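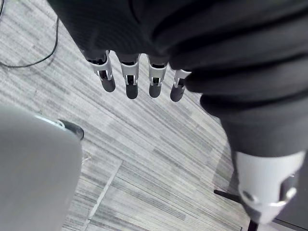 Fig. 6. Hand at rest over carpet, sleeve on, fingers pointing down.

Search this guide Search Clear

Section 6: First chores, carpeted rooms
By Jana Reinholz, updated July

Read section 5 first if the arm hasn't been homed. This section is for the Niltix hand on the Arnum body, sleeve fitted. Short version of what to expect: slow. It will pick socks off an office floor. It will not tidy your house. Plan to stand next to it with a hand near the stop button the whole time.

Before you start

1. Walk the floor. Pick up cables or tape them flat. A thin black cable on gray striped carpet is easy to miss, for you and for the hand both. Fingertips will hook a loop and drag it.

2. Clear a patch to work in. Stands and chair bases out if you can. If one has to stay, mark it in the room map as FIXED, not CLUTTER. CLUTTER means the arm may try to move it.

3. Sleeve check. Folds are normal. Fabric must not hang past the middle joint on any finger. If a fold sits over the base of an end finger, pull it back toward the wrist by hand, power off.

CAUTION: Never pull the sleeve with the hand live. The fingers close on contact and they do not know it's you.

4. Look at the tips. Gray pads, rounded, no lint. Wipe with a damp cloth, let them dry. Lint is the number one cause of dropped items on carpet.

5. Set grip limit to 30 percent. Leave it there for all of this section.

Chore A: pick up soft items

6. Lay out three items, well apart. Sock, dish towel, T-shirt. Contrasting colors please. Gray sock on gray carpet gets skipped, we have tried it plenty.

7. Menu > Chores > Floor pickup > Soft. Press Start and step back.

8. The hand stops above the first item and waits. Let it. It's measuring height. Can take up to 60 seconds on a patterned carpet, stripes confuse the depth reading, and tile seams are worse. If it stops over a seam and stays there, press Skip.

9. Fingers come down, close, lift. If the item slips the hand retries twice and then gives up and logs it.

NOTE: Don't help by handing it the sock. It counts as a good pickup and teh log is useless after that.

10. Basket goes on the arm's left, lid off. It can't do lids yet.

Chore B: small hard items

11. Same menu, choose Hard. Pens, spoons, toy bricks. No coins, no pins, no glass. Coins lie too flat and the pads just push them around.

12. Raise nothing. People turn the grip limit up here because the spoon fell. The spoon fell because the pads were linty. Go back to step 4.

What it can't do yet

Fold anything. A towel comes out as a ball.
Untangle cords.
Wipe a table without missing the edges.
Stairs, wet floors, rugs with a fringe.
Anything with a pet in the room. Shut the door.

At the Vesside test flat we ran 1,000 floor pickups, mixed soft and hard, no help from staff. 619 landed in the basket first try. A person would have got all of them and been done before lunch. So for a shop floor, sweeping up rags after a shift, maybe worth it, it can grind away overnight once you trust the room map. For a family living room, we would say wait. Bořivoj Štefanec on the test team disagrees and uses his at home for laundry, but he also re-homes it every morning and most people won't.

If something goes wrong

Hand stopped, fingers half closed: press Release, wait for the beep, then move the item away.

Arm casing resting against something: STOP. Do not jog the arm. Power off, move the object and not the arm, restart from section 5.

One fingertip sitting higher than the rest: often fine at rest. Run Menu > Hand > Open flat. If it's still high when the hand is fully open, send us the log.

Sleeve caught in a joint: power off, work it out by hand, don't cut. Spare sleeves come from Šťastný, ask for the long one, the short one rides up adn exposes the wrist fasteners.

Log full: export, then clear. It doesnt clear itself.

When all of chore A runs clean five times in a row, go on to section 7, tables and counters. Grip limit stays at 30 until then.

14 comments Share Print this section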